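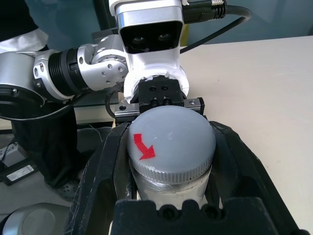 15 Jul 2025
Bench notebook, cap cell, Podgate workshop

I promised Hwa-young that I would write up the house rules for two-arm work before I go off to Wallham, and as usual I have left it until the kettle has boiled twice and the building is quiet. So this is partly a diary of the day and partly the rules as I now understand them, and whoever tidies the notebook next can separate the two. I have tried to put in the thinking wherever I could remember it. A rule that arrives without its thinking tends to get dropped the first time someone is in a hurry, and I include myself in that!

The task on the bench is the screw cap job, one gripper keeping hold of the bottle and the other arm coming in over the top of it. It sounds like the simplest thing in the world and any five-year-old can do it. For us it is the job where all the bad habits show, because both arms have to be inside the same small patch of air at the same time, and each of them has been taught on its own, by different people, on different afternoons.

Rule one, then, and I'd like this at the top of the sheet in large letters. One arm is the holder and one arm is the mover, and we say out loud which is which before anybody touches the enable. The holder doesn't move while the mover is within a hand's width of it. If the holder needs to shift its grip, the mover backs off first, all the way to its parked position, and the roles are called again. Hwa-young thought that calling them aloud was a bit theatrical when I first suggested it, and then spent the morning doing it in a ship's captain voice, so I think we may call it adopted.

Rule two is about direction marks. Anything that turns gets an arrow, stuck on the part itself, in a colour that stands out from the part. Red on pale grey is very good. The arrow shows the way the part is meant to go in the step you are running, and if the step changes, the arrow changes with it. I know it feels fussy to put a sticker on a bottle cap when everybody knows which way a bottle cap goes. Everybody does know, until they are leaning over from the far side of the table reading it off a wrist camera view that has been turned round. We had a long talk about this at the Purnell site in the spring, where they had marked the fixture and left the part bare, and of course the fixture stayed put and the arrow meant less and less as the day wore on.

Rule three, speed. Reduced speed for every first run of the day, every first run after a change of gripper fingers, and every first run after lunch (yes, lunch; we come back cheerful and careless). I have written 10 per cent on the board and it should stay on the board. Once there have been 5 clean passes at that setting, the person holding the stop can agree to put it up. It has to be the person holding the stop who says so, and it can't be the person at the keyboard, who always wants to get on.
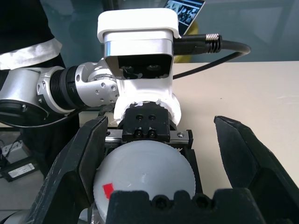
And that brings me on to approach heights, which I think we have been sloppy about for months. At present the written program has the mover coming down in one go from parked to contact. I would much prefer a waypoint directly over the lid, with a proper pause there, so that whoever is watching can look across and check that the rail clears the lid and that the other gripper's fingers are well apart or well closed, whichever that step calls for. Half-open is the state I worry about. Half-open fingers look right from nearly every angle and are right from none of them. I've asked for the pause to be set at 7 seconds while we are learning, and we can argue it down later on when we have a decent stack of runs behind us.

Cables next. The sensor head cable on the mover wants enough slack to go through the whole turn and not so much that it can drift in over the part. Hwa-young's way of checking it is to walk the arm by hand through its full range with the power off and watch only the cable, ignoring the gripper completely. I tried it this afternoon and it is much harder than it sounds, your eye keeps sliding back to the fingers. Please do it twice. Same goes for anything lying about by the base: adapters, leads, cloths. If it isn't part of the job then it should go on the trolley before we start, and I am well aware that I am the worst offender for leaving things where I last used them.

Sleeves and people. Stand where you can reach the stop without leaning over the table. Cuffs done up or rolled. If you are near enough to touch an arm, then the arm is disabled, and I don't mind how small the adjustment is. The old Valentini sheet allowed "brief corrections" with the drives live, and I've crossed that line out in biro on our copy and initialled it. I would be grateful if nobody un-crossed it.

The last of the rules is one I nearly left out. When the holder has a part, log which face of the part is up and where the mark is pointing at the moment the fingers close. One line is plenty. We have been writing "gripped OK" in that column, and when I went back through the earlier sheets trying to compare runs I had roughly 16 lines that said exactly that and told me nothing at all. I'd have given a good biscuit for even one of them to mention the arrow.
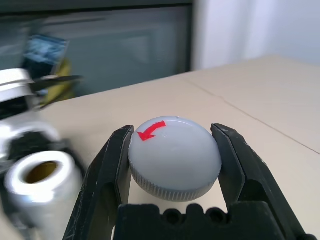 Cap between the fingers, smooth face up, arrowhead towards the left finger side. Log it like so.

Still to sort out: whether the finger pads want a wear limit. There are scratches and scuffs on the outside faces, which I don't much mind, but we have no agreed figure for the inner pads and at the moment we change them when someone feels like it. I'll ask at Wallham what they do. Hwa-young is going to type up the call-outs and pin them beside the stop, and I have said I'll redo the approach waypoint myself when I'm back, since it was my program in the first place.

Lights off, drives off, stop pushed in. Key is in the tin.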